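Prondance Help Desk > Road Trials > Driving Rules and Practice > Ticket 400

Status: resolved, left open for comments
Product: Inent lane and following-distance module
Submitted by: Bresbridge road trials desk

Hello all, and thank you for your patience with me on this one, as I know I've been writing in a lot this July. Our safety drivers were told to log a reason every time they take over from the software, and our written rule says "take over if the lane is unclear." That sounds simple until you sit down with a pile of logs! One driver takes over whenever trees throw shade over the center marking, another lets the car carry on, and both of them believe they're following the rule. 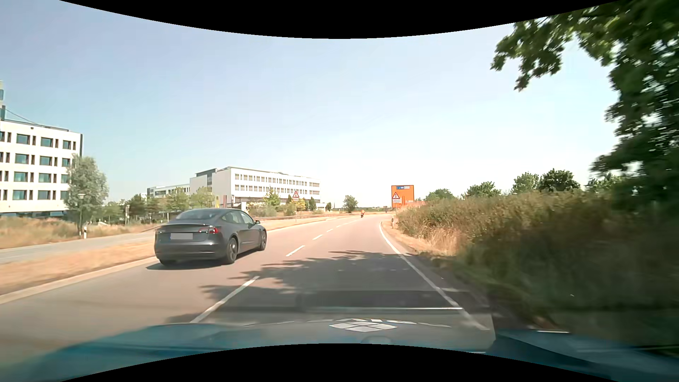 So the first thing I'd like settled is what "unclear" means. The older Yensuk handbook asked for the lane to be confirmed for 12 seconds before handing control back, and our newer sheet doesn't give a figure at all. I changed nothing in the settings before writing, in case you wanted the logs as they are.

Reply from support, 9:20 a.m.

Good morning, and please don't apologize, we'd much sooner get a long ticket than a short one. We went through the logs over coffee and the software is behaving as configured. It's the wording that needs the work. Shade alone isn't a reason to take over if the edge line and the center dashes can still be followed. Roadwork is another matter, and there we'd like the driver's hands on the wheel before the first marker board, every time, even if the lane ahead is well marked.
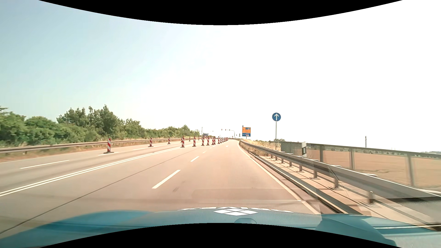

Striped marker boards left of the lane, with the right edge line still visible.

Please log that kind of stretch as "work zone, planned takeover" and leave "lane unclear" for the real thing. Mixing the two is what made your July numbers look so alarming. Keep the 12 seconds for handing back, too; it was a good rule and it should never have dropped off the sheet.

Reply from Bresbridge, 2:30 p.m.

Oh, that helps more than I can say, thank you. I've rewritten the sheet and read it aloud to the drivers at lunch, and one good question came back. What about side roads, where the edge line gives way to short dashes across the opening? A couple of them had been taking over there as well, out of plain caution.
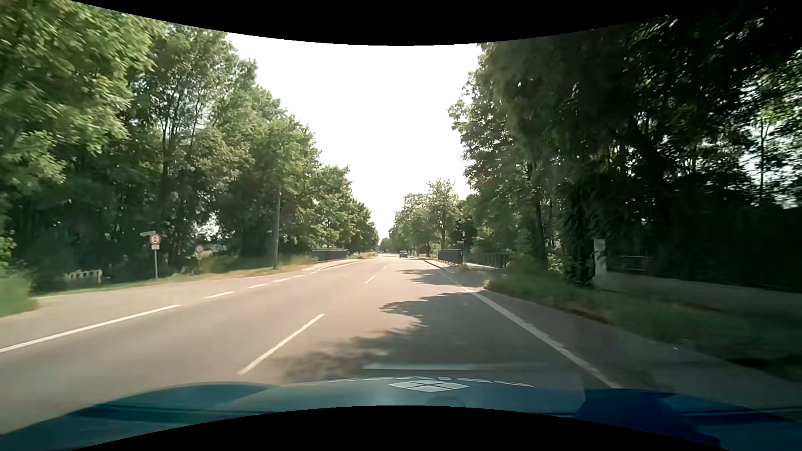 I told them caution is never going to get anybody in trouble with me, but that I'd ask.

Reply from support, 4:10 p.m.

You told them right. A driver may take over at any time and for any reason, and that line should sit at the very top of the sheet, in bigger type if you can manage it. For the log, use "driver's choice" and move on. We've added that code to your list, and it'll show up after the next restart.

Marking this resolved. If the new code hasn't appeared by tomorrow morning, reply here and we'll push it by hand.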